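3 min read

How I check my tyre pressures at home

I do mine every 1,000 miles, first thing in the morning before the car's gone anywhere, and it takes me 8 minutes if the valve caps behave. My old Stiston estate is fussy about pressures (it wanders all over the road when the fronts are low!), so I got into the habit early.

First find the right numbers. Mine are on a sticker inside the driver's door, but on my sister's Aven they're inside the fuel flap. You'll usually see two sets, one for normal driving and one for a full load -- use the second if you're packing the boot for a holiday.

Take off the cap and put it in your pocket. Push the gauge straight on to the valve, quite firmly. A bit of hiss as it goes on is fine, but if it keeps hissing you're at an angle, so take it off and try again. My gauge reads in kPa, and I want 235 at the front and 249 at the back. Yours will be different, so go by your own sticker.

If it's low, add air in short bursts and check again. Too high? Press the pin in the middle of the valve for a second.

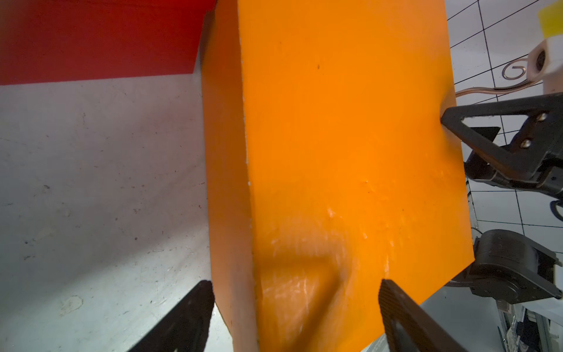

Orange, with a few scratches.

Senan Lynch, who taught me all this, does the spare as well, and I'd forgotten mine for years -- it was nearly flat when I looked in March. Caps back on, finger tight. If one tyre keeps dropping when the others don't, get it looked at for a slow puncture.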